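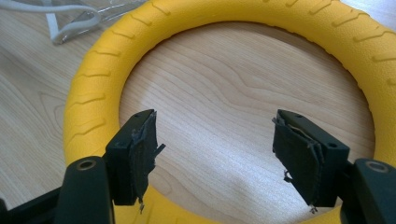

Selten Notice Account for Business
Denstead Business Banking

A savings account for firms, partnerships and sole traders who have money they won't need this month but may need next. You give us 43 days' notice before you take money out, and in return we pay a higher rate than on our easy access account.

Who it's for

The account is open to businesses registered or trading in the UK that already hold a Denstead current account. Clubs and charities should look at the Flundville Community Account, which has its own application form and different limits.

Many customers use Selten to set aside tax and VAT. Others keep a reserve in it for rent, stock or a vehicle that will have to be replaced one day. It's a poor fit for wages or supplier bills. Keep that money in your current account.

How it works

Open the account with £139 or more. You can pay in by transfer from your Denstead current account at any time, as often as you like. Cheques are accepted at the counter and take the usual time to clear. We don't take cash into this account. Pay it into your current account first and move it across.

Up to 4 people can be named on the account. You decide whether each of them can act alone or whether two must approve a withdrawal. If you don't tell us, we set it to two.

Interest is worked out daily and paid on the last working day of each month. It can stay in the account or go to your current account -- tick one or the other on the form. The rate is variable. When we lower it we write to you first and give you longer than the notice period, so you can leave before the change takes effect if you wish.

Taking money out

Give notice online, by phone or at a branch. The notice period starts on the day we receive it if you contact us before 5 pm on a working day, and on the next working day if it's later. The money goes to your current account on the morning the notice ends.

You can have several notices running at once. A notice can be cancelled up to the day before it is due, and there is no charge for this. We can't shorten the notice period in exchange for lost interest, as some older accounts did. Holders of the former Selten Reserve keep their previous terms on that account, but it has been closed to new applications since December.

Fees

There is no monthly fee and no charge for transfers in or out. Paper statements are free once a quarter. Extra copies are charged at the rate in our tariff leaflet.

What you'll need to apply

Your current account number and sort code
Proof of identity for anyone to be named who isn't already known to us
For companies, a signed copy of the resolution to open the account
For partnerships, the signatures of all partners

Most online applications are dealt with in two working days. Applications with a new signatory take longer, and we may ask that person to come into a branch.

Changing who is named

Use form K2, also called the Khattak form by branch staff after the old savings bank it came from. An existing signatory must sign it. If none of them is available, for example after a sale or a death, speak to the business desk before sending anything in.

Contact

Questions about the account go to Pravesh Sibiya, Business Savings Manager, at the Denstead head office, or to the business desk at any branch. Please don't send account details by ordinary email. Use the secure message page once you've logged in.

Page last reviewed Mar 26, 2022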